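Clernance Open Day

The Clernance Open Day is a yearly public event held at the Clernance Robotics Workshop, a teaching and research centre for robotic handling. It takes place each March and is open to schools, local firms and members of the public without charge. The main part of the day is a set of live demonstrations in which robot arms carry out tasks at ordinary tables. Tours of the building, short talks and a practice session for visitors make up the rest of the programme.

History

The workshop began as a repair and training unit for factory arms and moved to its present building when its teaching work outgrew the old one. The first open day was arranged by Felista Mfinanga, then head of teaching, for the families of students and the staff of nearby firms. It lasted one afternoon and had a single arm on show. Attendance reached 284 in the second year, when schools were invited for the first time, and the event was lengthened to a full day.

The programme was changed again after the opening of the Tostero Hall, a long room on the ground floor with daylight on one side and space for seating on three sides of each work area. Before then, visitors had watched from a corridor through a glass door. The most recent open day drew 435 visitors.

Programme

Doors open at 9.30 in the morning. School groups are received first and are given the use of the hall until noon, after which general visitors are admitted. Each group is met by a member of the teaching staff, who explains the safety rules and leads the group to its first demonstration. Children under eight may watch but may not take part in the practice session.

The talks are held upstairs in the Goicoechea Room and last twenty minutes. Subjects in past years have included the history of the mechanical hand, the care of joints and cables, and the training of arms by example. A separate talk for employers deals with the costs of installing and keeping a robot arm in a small firm. The text of each talk is kept in the workshop library and may be read on request.

Demonstrations

The demonstrations are grouped under the name Susent, which was first given to a student project on the handling of household objects and was later taken up for the whole series. There are 16 demonstrations in the full programme, though not all are given every year. They include the folding of cloths, the sorting of cutlery, the stacking of cups and the placing of lids on jars. One of the oldest, the turning of book pages, was dropped for two years and brought back at the request of schools.

Each demonstration is given by two members of staff. One operates the arm and the other speaks to the audience. The speaker names the task, says which parts are guided by a person and which are carried out by the arm alone, and takes questions while the next task is prepared. Failed attempts are left in the demonstration and are discussed with the audience. Mfinanga introduced this practice in the third year, and it has been kept by those who followed her.

The arms used in the series have two-fingered grippers, and several carry a small camera close to the fingers. The view from the camera is shown on a screen beside the work area, so that those seated at the back can follow the approach of the gripper towards the table. 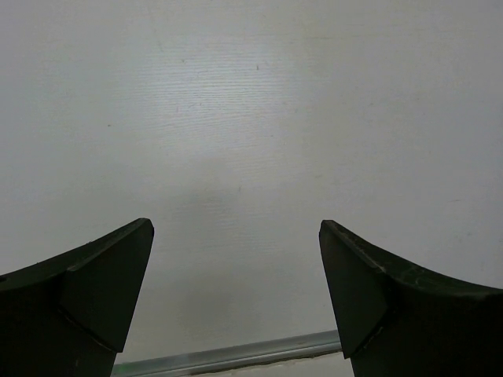 Staff use the same view when they explain how an arm judges its position. Glare, faint shadows and small marks on a tabletop may all be picked up by a camera at close range, and the speaker usually asks the audience to suggest which of these a machine might mistake for an object. The question has become a regular part of the school visits. A longer account is given in the afternoon, when the audience is older and the groups are smaller.

Practice session

The practice session follows the last demonstration. Visitors may guide an arm by means of a pair of hand controls, under supervision, for up to five minutes each. Places are given out at the front desk on the day and cannot be booked. The usual task is to pick up a foam block and set it down on a marked square. Those who finish early may try the same task while watching only the screen, with the arm itself hidden behind a low panel.

Publications

A printed guide is issued for each open day, with a plan of the building, the times of the talks and a list of the demonstrations. The print run has been set at 1000 copies since the move to the Tostero Hall, and spare copies are sent to schools that were unable to attend. Earlier guides were single sheets, and no copy of the first is known to survive.

Access

The hall and the front desk are on the ground floor, and the Goicoechea Room is reached by lift. Large bags must be left at the desk. Visitors are asked to remain behind the yellow line while an arm is in motion and to leave the hall at once if the alarm sounds.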